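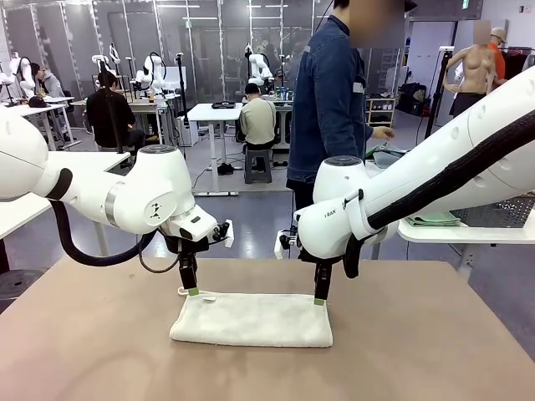
White towel, folded, little hanging loop sticking out at the corner.

posted 2023-11-04 by Jamila Bhattacharjee

14 comments | 39 shares

So, towels. I have been promising a towel post since before we moved to Prellcombe and I kept bumping it for other things (the curtain saga, the great button jar sort), but December is coming, my sister's whole family is coming with it, and the linen closet is a disgrace. It's time!

I grew up folding towels in half, in half again, and then once more in whatever direction felt right. My mother did it that way and her stacks always looked fine. Mine looked like a pile of sandwiches. I blamed the towels for years.

What finally sorted me out was starting with the shelf. I measured it, wrote the number on a sticky note, and folded one towel over and over until it fit with a bit of room at the front. Then I folded all the others to match that one. The first towel took me ages and the rest took one episode of a baking show.

My way, for a bath towel: lay it out flat on the biggest table you've got. The bed will do if it has to, but I never get a good crease on a mattress. Smooth it with your forearm, the whole length of it, like you're clearing snow off a windshield. Long sides in to the middle so you've got thirds, then the short end up to meet the other short end, then once more. Pinch the two near corners and give it a tug to square it up. I do that tug every single time now and my husband has started doing it too, even with dishcloths.

The loop. If your towels have a hanging loop, you have to decide where you want it to end up. I used to tuck mine inside and then spend my life hunting for it with wet hands. Now I let it poke out at a corner on purpose, and I put that corner at the front left of the stack, and I can grab a towel and have it on the hook without looking. My cousin thinks this looks messy. She also irons her pillowcases, so we were never going to agree.

About thickness, since a few of you asked after the last post. I have two sets on the go. The Brivel ones are 500 gsm and the Tanguy ones are 600, and for folding I like the 500s better. The thick ones are gorgeous when you get out of the bath, but they puff back up on the shelf and you can fit maybe four before the whole thing starts to lean. If your closet is shallow like mine, keep the fat towels in the bathroom and stack the thinner ones. Or roll the fat ones! I have a Gakwood basket by the tub that I got for 50 percent off and it's full of rolled towels, loops in, no rules.

White or colored? I'm team off-white. Bright white shows every bit of mascara, and the navy set I bought in a mood shed lint on everything we own, including the dog.

Still to do before the family lands: hand towels, the beach towels that live in the hall for some reason, and the drawer of washcloths I haven't opened since the move. If you have a good fold for washcloths, put it in the comments, because mine all slide off each other.

Share this post
Leave a comment (14)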